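Lendex introduces laminate table for accessory display and sorting work

Monday, December 16, 2024

Lendex today announced the Dita, a flat-top work table for shops, stockrooms and training rooms where small goods are sorted, hung on racks and repacked by hand. The table replaces the Zovness model, which Lendex will stop building in May. Orders placed for the Zovness before that month will be filled as written, and spare parts will remain in stock.

The Dita top is a single panel faced on both sides with a light wood-grain laminate. The pattern is pale beige with bands of slightly darker tan, and it has a sheen that can show a bright patch of glare under overhead lighting. The grain runs along the length of the panel. Lendex selected the finish after comparing it with plain white and plain gray tops, on which customers reported that white fixtures and dark fabrics respectively were hard to pick out.
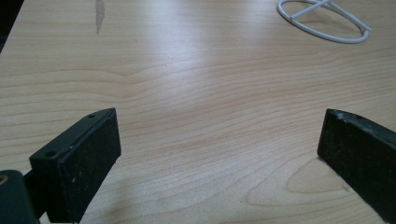

The panel is supported by a steel underframe rated for a distributed load of 236 pounds. Working height is set at the factory, and leveling feet allow for uneven floors. Carpet feet are a separate order item. They have a wider base than the standard feet and should be fitted before the table is loaded.

A cable grommet is cut through the panel toward the back. It accepts power leads for lamps, label printers and scanners. The opening is supplied without a cover - a snap-in cover is available under its own part number.

Lendex ran the Dita in its Stępień sample room before release. Work on the trial tables consisted of hanging and removing neckwear, belts and light jewelry, with the tables wiped down at the end of each shift. The trial covered 2,000 rack loadings. Staff recorded surface wear, movement of the rack base during loading, and the time needed to clear the table between product lines.

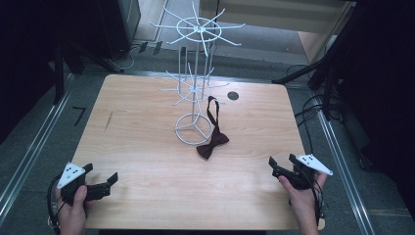

Surface wear is the main limit on service life for tables of this type. Laminate resists stains from common cleaning products but can still be marked when a hard object is dragged across it. Wire display stands need particular care. A spinning rack with a flat wire ring for a base, such as the white one with two tiers of hooks, should be lifted and set down when it is moved. A faint dark scratch of the kind visible near the left edge of the table does not affect use and is not covered by the warranty. Chips that expose the core are covered if they appear within the warranty period.

Soft goods can be laid directly on the panel. Lendex recommends a dry cloth before each session, as dust on the laminate transfers easily to dark fabric.

The Dita is available to order now at a list price of $727, with the underframe included. The snap-in grommet cover and the set of carpet feet are not included in that price. Freight within the contiguous United States is $70 per table. Tables ship flat, with hardware and a printed assembly sheet in the same carton.

Existing Zovness underframes accept the Dita panel without drilling. Customers who wish to change the top only should state this when ordering and give the serial number from the label on the rear rail.

Drawings, finish samples and the load test summary can be requested from the Lendex sales office.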